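Work and Automation, Unit 6 notes: Who Gets the Boring Part?
Instructor: Shiuli Samarakoon
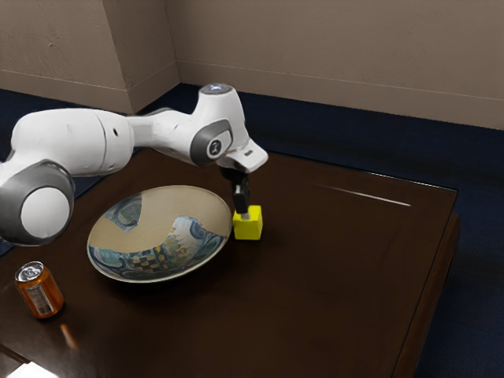 Fig. 6.1. Simulated pick task: arm, yellow cube, bowl, orange can.

Okay, these are my notes cleaned up from the lecture, plus the bits I skipped when we ran out of time. Read them before section, and bring the worksheet, even if it's half done (half done is fine, blank is not).

1. Start with the task, then look at the job

I keep Fig. 6.1 on the screen for the first stretch of this unit. It's a rendering, and the fingers are closed on the top of a small cube. Picking a thing up is a task. Nobody in the packing room at Karaki would say "I pick things up" if you asked them what they do for a living, though they do it all day long.

So, first exercise. Take a job you've had and write down every task in it, including the ones that weren't in the posting. I did this for the summer I spent in returns at a mail-order warehouse and I got to the bottom of the second page! Opening boxes was on there. So was calming down the driver, and knowing which shelf label was wrong, and covering for the new guy on his break.

Now mark the ones you could hand to an arm on a table. Most people mark fewer than they expected to, and they tend to mark the ones they did when they were tired.

2. The Karaki case

You have the reading, so I'll be quick. Karaki packs replacement kitchen parts in Vurkstead. Before the change, the packing room had 47 people across two shifts and a catalog of 318 small items that went into bags by hand. The company put in arms for bagging, using a planning package called Navier, and told everyone in February that no jobs would be cut that year. None were.

Lots of you stopped reading there and wrote "so it went well." Keep going! Look at what the interviews say after that.

Afroza Matubbar had bagged for years and moved to what the company calls cell lead. She liked the pay bump. She did not like that she now stands by herself between two cells, when she used to have five people to talk to. She says the arms never get the hinge pins right on the first morning of a new batch, and she's the one who gets asked why the numbers are down.

Fletcher McAlister's story goes the other way. His wrists hurt all the time under the old system and now they don't. He'd vote for the arms again tomorrow. I want you to hold on to both of these, and please don't average them into "mixed results" in your papers. I'll circle it.

3. Where simulation comes in

Somebody asked why I use a rendering when the unit is about a real workplace. Good question, and I rushed the answer.

A lot of the decisions about a workplace get made on a screen first. You set up a table, put some objects on it, and try the motion there. Look at the objects in the figure again: the bowl has a very shiny inside, all warped reflections, and the can is a totally different shape from the cube. Somebody has to choose what goes on the table. At Karaki the planners tried 100 items from the catalog in simulation and left the rest for later, and "later" landed on the cell leads.

Lindsay Lowther, who ran the floor during the changeover, told me she saw the simulated layout when it was already settled. She'd have moved the bins closer to the aisle. It took a month of people walking the long way around before anyone did. That's a tiny thing, a bin, but ask who was in the room when it got placed and you have most of this course.

4. Words to know

Task: one piece of work you could describe to a stranger.
Job: the bundle of tasks, plus the pay, the hours and the people next to you.
Residual work: what's left for a person once the machine has its share. Often harder to see on a schedule.
Deskilling: when the leftover part needs less of what you know.
Upskilling: when it needs more. Check whether the pay moved too.

Watch out for residual work on the midterm. People mix it up with deskilling every single term, and Afroza's job is a great place to see the difference (hers is residual work, and I'd argue it needs more skill than bagging did).

5. For section

Archana Pandey is running both sections this time. She worked at Inora on training for line staff, so ask her things! She'll split you into pairs, one planner and one packer. The planner gets to pick ten items for the trial. The packer gets to object. Then switch.

Write up one page afterward on what the packer knew that the planner didn't. Use the Karaki interviews if you get stuck, especially the long one with Lindsay that starts in the break room.

Office hours are the same as before, except I'll be in the annex until they fix the heat.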